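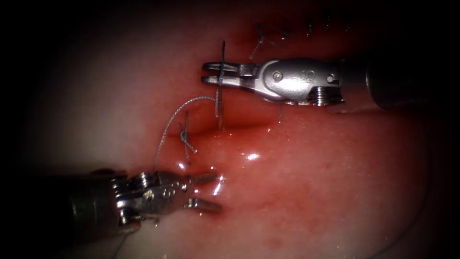 Review: Zalteck Housing Application Manager

The Camargo Housing Office has completed its review of Zalteck, the software used to receive and rank applications for subsidized homes. Staff processed 300 applications during the trial.

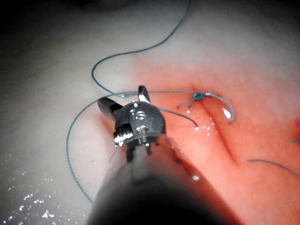
Intake screens are clear, and incomplete income forms are flagged before submission. Duplicate households were harder to find, as the search does not recognize a former address.

Rating: 4 out of 5
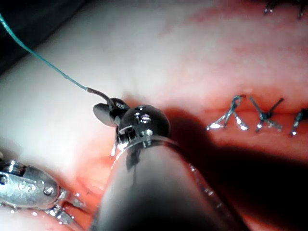 Reports

Monthly summaries may be sorted by district. The Flaria and Hendita sites had to be entered by hand, and totals did not update until the next login.

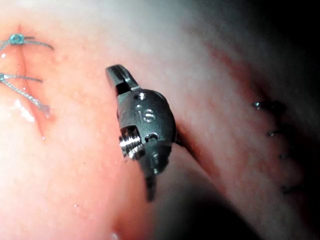
Recommendation

The office recommends renewal for 2 years, subject to correction of the address search by October.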